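Proyecto Mukness: informe de avance sobre superficies de trabajo

2 de febrero de 2023 – Oficina técnica de Brarklow

Destinatario: Fondo Femden. Periodo cubierto: desde octubre hasta el cierre de enero.

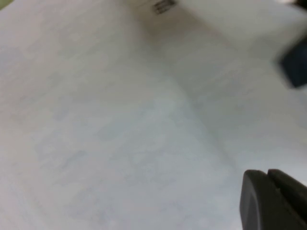

1. Estado general

El paquete de trabajo 2 avanza según el calendario revisado. Su objeto es definir un acabado único, claro y mate, para las superficies de apoyo de la sala de Mudgway. Se han recibido 47 muestras, de las cuales 20 han completado el ciclo de limpieza. El resto queda programado para el próximo periodo.

2. Acabado y tono

Se mantiene la preferencia por los grises muy claros. Vistos de cerca, estos tonos no resultan uniformes: aparecen zonas algo más azuladas y otras que tiran a beige rosado, con transiciones graduales. La diferencia entre el lado más oscuro y el más luminoso de una misma superficie complica la comparación visual, por lo que la valoración se hará siempre con la muestra en dos orientaciones.

Los objetos blancos sobre fondo gris claro presentan poco contraste – un punto ya señalado en el informe anterior. Se propone conservar el fondo claro y reforzar el marcado oscuro de las piezas.

3. Pliegues y uniones

El criterio de aceptación no distinguía entre un pliegue del material y un simple cambio de luz entre dos planos. La ficha revisada exige comprobar al tacto cualquier línea diagonal difusa antes de registrarla como defecto. Las fichas anteriores a este cambio se revisarán de nuevo.

4. Presupuesto

El gasto se ajusta a lo previsto, salvo una desviación de 500 euros en transporte de muestras. Se cubrirá con la partida de consumibles y no requiere ampliación.

5. Próximos pasos

– Completar el ciclo de limpieza de las muestras pendientes.
– Cerrar la ficha de inspección y remitirla a Femden.
– Solicitar oferta para el acabado seleccionado. El plazo de entrega del proveedor sigue sin confirmar.

Compartido 2 veces · 0 comentarios

Documentos relacionados
Mukness: informe de avance de octubre
Sala de Mudgway: requisitos de iluminación
Ficha de inspección de superficies, versión revisada
Femden: normas de justificación de gastos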